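# La tela azul de las montañas: galería de septiembre

Pues ya está, ya tengo galería. Llevaba todo el verano diciendo que iba a enseñar la tela y siempre se me cruzaba otra cosa, hasta que el domingo me senté con el café y me puse a elegir fotos. Es la azul, la que usamos como mantel de trabajo desde que jubilamos el hule gris (qué feo era, por favor). La compré en el mercadillo de Stilitz, en el puesto de retales de Petkov, que siempre tiene lo bueno debajo del todo. El retal mide 177 cm de largo por 125 de ancho y me costó 40 coronas, regateando poquísimo porque se me notaba en la cara que me lo iba a llevar de todas formas.

Lo que me enamoró fue el estampado. No es de flores ni de cuadros, es un paisaje entero: una franja naranja y tostada que cruza el azul y que cada persona ve a su manera. Para mí son montañas. Dejo 3 fotos y que cada cual decida.

## Con las montañas delante

El borde cae por la parte delantera de la mesa y así se aprovecha lo mejor del dibujo, con la sierra en naranjas y marrones y unos toques dorados que en la tienda ni había visto. Arrugada, sí. La plancha y yo tenemos una relación distante. Encima, el cartón marrón con su punto negro y el taquito de madera, que sobre tanto azul lucen una barbaridad.

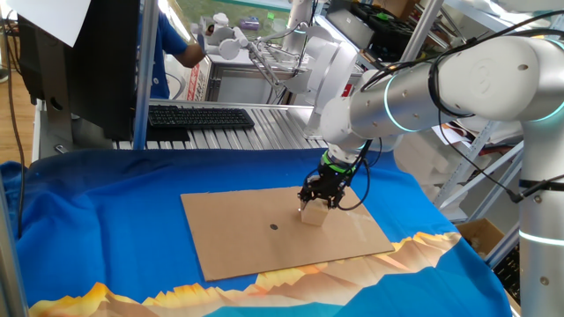 ## Desiertos, dunas y un cartón

Cuando la franja baja en diagonal ya no lo tengo tan claro y me pongo a pensar en dunas. Hay amarillos, melocotones, y cerca del borde un estallido amarillo anaranjado que es mi trozo preferido de toda la tela (si algún día se rompe, ese pedazo lo enmarco, avisados quedáis). A la derecha cuelga y se le abre una esquina con un rizo que no hay manera de domar. He probado a ponerle libros encima toda una noche, he probado con pinzas, y a la mañana siguiente se vuelve a levantar tan campante. En Clornik venden unos pesos para manteles, de los de terraza, y tengo pendiente pasarme a mirar, aunque me da que acabaré cogiéndole cariño al rizo.

El cartón es liso, con algún roce de nada. Me gusta más que las bases de plástico que teníamos antes, que resbalaban y encima brillaban muchísimo.
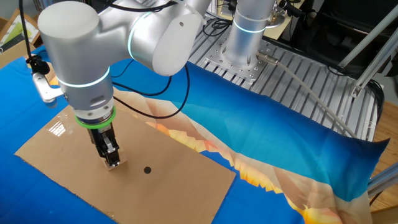

Según un comentario que llegó por la noche, una tela así sin dobladillo se deshilacha en dos lavados, y lo que hay que hacer es pasarle una cinta termoadhesiva por todo el borde antes de meterla en la lavadora, a treinta grados y del revés, para que el naranja no se coma el azul.

¡Me lo apunto! Lo de la cinta lo puedo hacer yo sin máquina de coser, que es justo mi nivel. Lo de lavarla del revés no se me había ocurrido en la vida; yo la metía con los trapos de cocina y a correr. Compraré un rollo de Stiko, de la ancha, y ya os contaré qué tal aguanta.

## El cubito y los turquesas

En esta me quedo mirando los azules. Abajo a la izquierda es un azul rey bien oscuro y hacia la derecha se va aclarando hasta el turquesa, como cuando el agua deja de cubrir. La franja beis y naranja hace picos, casi llamas, y alguien en casa jura que es una costa vista desde un avión. Vale, también.

El cubo de madera clara tiene la veta bien marcada y da una sombrita muy mona sobre el cartón. Detrás hay un trozo de cinta transparente que brilla lo suyo. Yo habría puesto cinta de papel, que se despega mejor y no deja el cartón pelado, pero cada uno tiene sus manías y esta es la mía.
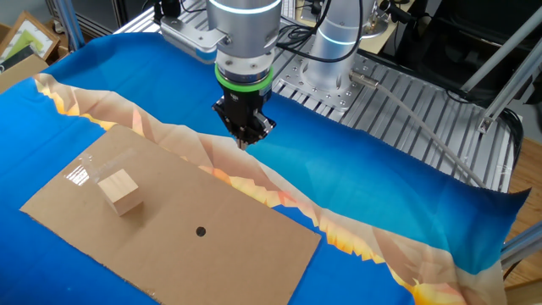 Para otra lectora aquello no es ni montaña ni costa, es un cañón, y pregunta si quedaba más tela en el puesto, que ella la querría para un estor en la cocina y le da igual que venga arrugada.

Quedar, quedaba un trozo más pequeño, con mucho azul y poquito naranja. Para un estor estrecho yo creo que daría. Eso sí, hay que ir temprano, antes de las diez, y rebuscar en la caja de abajo, porque arriba ponen siempre los visillos. Y llevad suelto, que no cogen tarjeta.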